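Sunday, July 23, 2023

Wrist cam episodes, Fladon set. Went through 122 of them this morning with coffee. Abbas says the set is ready to train on. I don't buy it yet.

First complaint is the same as last time. A big share of what the wrist camera sees is our own gripper housing and the cable. The policy is going to learn a lovely model of gray plate.

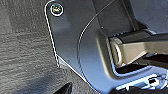

Radoslava thinks the network will just learn to ignore the parts that never change. Maybe, but the cable does change. It lies differently from one episode to the next, and if its shape happens to line up with who was driving, that's a shortcut sitting right there. I asked for a cable clip in the spring. Still no clip.

Second complaint, labels. Idalina marked 20 episodes as "finger in cutout" and I pulled 11 of those to check. I would sign off on some. On others I can't tell contact from near miss, and I doubt she can either from one view.
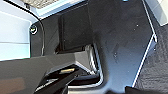 Finger at the metal-rimmed cutout. Looks like it reaches in, depth unclear.

Proposal: add an "unsure" label and keep those out of the first training run. Florêncio will say we can't afford to lose episodes. We have 950 if you count everything, but I'd trade a good chunk of that for ones where two people agree on the label without talking to each other first.

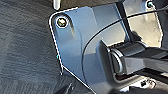 Also the resolution. The close views are soft enough that I was guessing at edges, and if I'm guessing I don't see why the model should do better. Kazimiera wants to fix it with augmentation - fine, try it, but run it against the plain set on the same held-out episodes or I won't read the numbers.

To do: second labeler on the 20, mask test with the housing blacked out, ask again re clip. No new collecting before the mask test is in. If that pushes us into September, so be it.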